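Frequently Asked Questions

I've been writing about scary movies here long enough that the same questions keep landing in my inbox, so I finally put the answers on one page. If yours isn't covered, the contact form still works (slowly, because I'm the one reading it).

Who are you and why horror?

I'm Annick Campbell. I grew up over a video store, my bedroom was right above the horror aisle, and my parents were too busy to notice what I carried upstairs. I saw my first slasher at nine and slept with the closet light on until I was eleven. Now I write reviews in the evenings after work and I love it more every year, which my husband finds a little alarming.

Is it just you?

Mostly! Ryota Kudo writes the Japanese and Korean reviews and also does the long pieces on ghost stories. We disagree about nearly everything made after the nineties, so if you see two reviews of one movie with wildly different scores, that's why. We don't edit each other's scores. I have been tempted.

How do the scores work?

Everything gets a number out of 100. I know, I know, stars would be simpler. I started with stars and found I was giving three and a half to everything from a decent haunted house picture to a movie about a killer canoe. With a bigger scale I can say that one is a 58 and the other is a 71 and feel okay about it.

A 50 means I didn't mind the time I spent. Under 30 means I want that time back. Only a handful of movies have ever gone over 95 and I get a lot of mail about each of them.
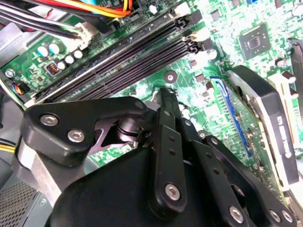 Do you ever change a score?

Once in a while. I'll leave the old review up and add a note at the bottom with the new number and what changed my mind. The most famous case is Dralasach, the one with the drowned village. I gave it a 46 when it came out because I thought the middle hour was a slog. Then I watched it again one night in October with the lights off and my phone in the other room, and I was so wrong! It's an 84 now. Ryota had it at 88 from the start and he brings this up whenever he can.

How many movies have you reviewed?

The archive had 679 reviews the last time I looked at the index page. That includes shorts, the TV movies and a couple of things I'm not sure were ever really released. My plan is to throw a party when we hit 1000, and at the pace I've been going lately you have plenty of time to pick out a costume.

Do you spoil endings?

Never in a review. If I need to talk about a twist, it goes in a separate piece with SPOILERS in the title, and I don't put the twist in the first paragraph either, so you won't catch it in a preview or an email. Comments are a different matter. I try to keep up with them, but if you haven't seen the movie, maybe stay out of the comments until you have.

Can you warn me about certain things?

Yes, and please ask if I've missed something. At the bottom of each newer review there's a short line about content: animals harmed, kids in danger, eye stuff, needles, that kind of thing. I skip the dog ones myself unless someone tells me ahead of time that the dog makes it. Older reviews don't all have the line yet. I'm working backward through them, starting with the ones people write in about.
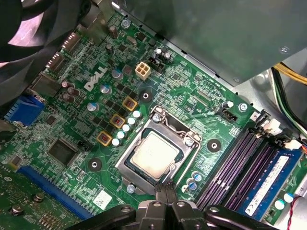
What should I watch if I'm a total scaredy-cat?

Start with something funny or something old. Black and white takes a lot of the sting out of blood, and a creature in a rubber suit is a very friendly way in. I usually send beginners to The Lodger at Barel, which is a cozy little ghost movie with one good jump at the dinner party (watch the soup tureen, that's all I'll say). If you get through that and find yourself grinning, move up to a proper haunted house.

And if I've seen everything?

Have you, though? Go look at Ryota's list of regional ghost movies. I'd seen maybe a quarter of them when he first sent it to me, and I'd been pretty smug up to then. The Genden trilogy is on there, and the second one has a hallway sequence that made me get up and stand in the kitchen for a minute.

Why don't you like remakes?

I do like them! I have a reputation because of one cranky post. What I don't enjoy is a remake that copies all the scares in the same order, because I already know when to put my popcorn down. Give me a new house or a new monster, even a new season of the year, and I'm happy.

Where do you watch everything?

Theaters when I can, at the latest show going, because 11 p.m. crowds scream better. Otherwise at home, on streaming or disc. I don't review from trailers, and I don't review anything I fell asleep during until I've gone back and finished it. 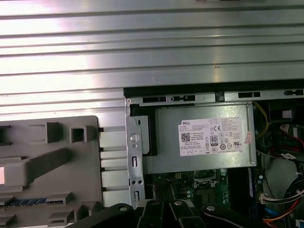
Will you review my movie?

Maybe! Send me a link through the contact form with the running time and a sentence or two about it. Small movies are some of my favorite things to write about. I can't promise a yes, and I can't promise a nice review if it is a yes. I don't take money for reviews, so please don't offer. Short films go into a roundup I post in June and again near Halloween.

Do you do holiday horror?

Every December, a whole month of it. Evil Santas, snowed-in cabins, cursed toys, all of it. Readers vote on the last one, and last time you all picked Chaturvedi's Winter Guest, a movie where a family can't get a visitor to leave after the big dinner. I gave it a 77 and had to call my mother afterward.

Can I quote you on a poster or in my own blog?

Sure. Keep the sentence whole and link back to the review if it's online. Somebody once trimmed "a stunning waste of a good werewolf" down to "stunning," and I'm still a bit sore about it.

How do I get new reviews by email?

There's a signup box at the bottom of the home page. You'll get one email whenever something new goes up and that's it. If they stop coming, check your spam folder first, then write to me and I'll add you back by hand.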